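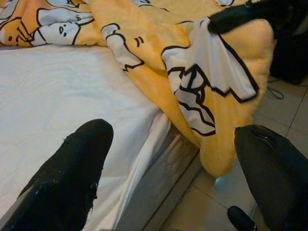 A parent from Giltthorpe wrote to us last spring that her son now gets through the night on the bedding we sent, and that she had stopped packing spare sheets for every visit to his gran. We get a fair number of letters like hers, and they are a good guide to what Suvside is for.

Suvside makes and washes bed linen for family hostels, respite homes and small guest houses. We started in Dedley with 7 staff and one rented unit behind the bus depot. Today 31 people work here, most of them in the laundry and the rest in sewing, deliveries and the office. The unit is the same one, with the place next door added on.

Our cloth comes from the Oravec mill. We cut and hem it ourselves, and we mend it when it comes back torn.

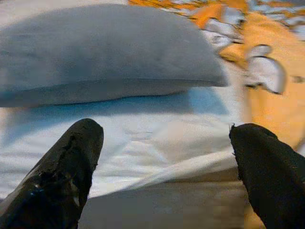

Mending takes up more of the week than new sewing does. Last year we repaired 3,539 items and sent them back out. Anything past repair is cut down for cleaning cloths, which local schools can collect free of charge.

We deliver on weekdays, before 10am where we can. The smallest order we take is one set and the largest regular one is 300. Customers can hire or buy, and may change from one to the other at the end of any month.

The office is open from 8am to 4pm and closes at noon on Friday. Visitors are welcome but should ring first, as the yard gate is kept locked.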